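Countertop Kitchenware Inspection – Ruawai Site, Room 9
2 min read

Complete the checklist before the shared kitchenware is released for use. Enter OK, Action or N/A against each item and add a comment where Action is entered.

1. Toaster, outer casing free of cracks – OK
2. Toaster cord and plug undamaged – OK. Comment: cord to be kept clear of the table edge.
3. Crumb tray emptied – Action. Comment: crumbs found at the rear of the tray. Empty and recheck.
4. Toaster unplugged when not in use – OK

Items are to be checked on the brown mat. Glass lids remain on their pans until item 6 is reached.

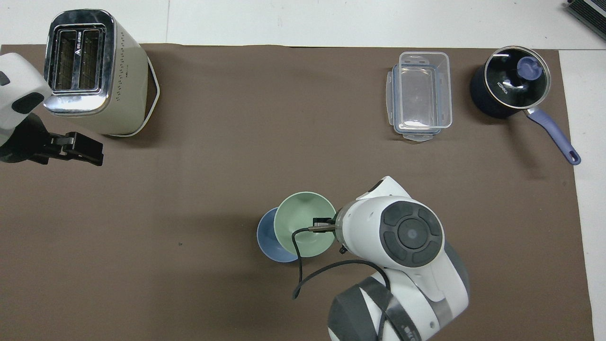

Page last changed: April

The saucepan on the mat is the one with the lavender-blue handle and the KONKA glass lid.

5. Saucepan handle firm, no movement at the joint – OK
6. Glass lid free of chips, knob tight – Action. Comment: knob turns slightly under hand pressure. Tighten and recheck before release.
7. Clear food container, latches close on all sides – OK
8. Bowls, blue and pale green, rims smooth – OK. Comment: check the inside surface as well as the rim.
9. Mat lies flat, no curled corners – OK

Items marked Action are held on the Rotum shelf and rechecked within 28 days. Replacements are requested on form 20.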